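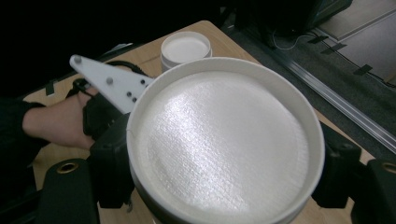
Ticket 353 - Reservations not reaching the host stand tablet
Opened by: Maureen Pickering, floor manager, Navarro
Assigned to: Iddrisu Sowah, Indeo support
Priority: High
Status: Resolved, monitoring

28th March, 11:05 am - Maureen Pickering
Online bookings for tonight are not showing on the tablet at the front. Guests are getting the confirmation email, so they think they have a table. Phone bookings we type in ourselves show up fine. Restarted the tablet, no change. We open for dinner at 5.

11:22 am - Iddrisu Sowah
Thanks. Can you tell me which app version is on the tablet, and whether the office computer shows the same thing?

11:40 am - Maureen Pickering
Office computer shows everything. Tablet doesn't give a version, it just says "up to date." Leonora printed the list from the office so we have something to work from.

12:15 pm - Iddrisu Sowah
I can see the bookings on our side. The tablet is still set to the old floor plan, from before you added the bar seats. Online bookings go to the new plan, so the tablet has nowhere to put them. Please go to Settings, Floor Plan, pick the newer one, then sign out and back in.

12:31 pm - Maureen Pickering
Did that. Bookings are there now, but two parties are both on table 9 at 7:30. Also the notes are gone - one of them has a shellfish allergy.

12:58 pm - Iddrisu Sowah
Moved the second party to table 12. Notes are restored from the server copy. Please check the allergy note against your printed list before service.

1:10 pm - Maureen Pickering
Checked, it matches. Leonora says the waitlist texts are going out again too.

10:47 pm - Maureen Pickering
Got through dinner with no missing bookings. Can you leave this open until after the weekend? We have a big party Sunday.

10:52 pm - Iddrisu Sowah
Will do. Leaving it in monitoring.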